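Packaging and Everyday Things, handout 3: the water bottle

I've been going on about drinks bottles since the first session, so now it's your turn to look properly at one. Start with the ridges. Thin plastic on its own is floppy stuff, and a few folds and rings stiffen it no end - squeeze an empty one at home and feel where it gives.

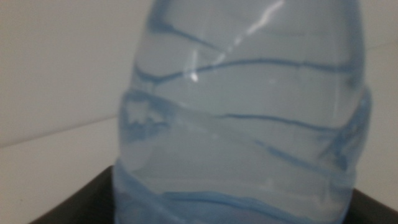 Fig. 1. Wavy ridges and the bulging ring, close up.

Notice how the blue gets deeper where the plastic thickens. I love that bit! Sketch the side outline in your notebook, bulge and all (page 109 of the Lerkel reader has some profiles to compare).

Next, think about the whole object: cap, tapering shoulders, ribbed body, and a label low down with its barcode. 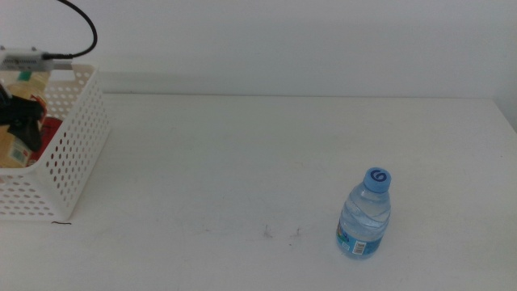

For next time
Bring a bottle with a different shape and draw it at full size. Read Ruchti, pages 276 to 341 - skim the tables if you must.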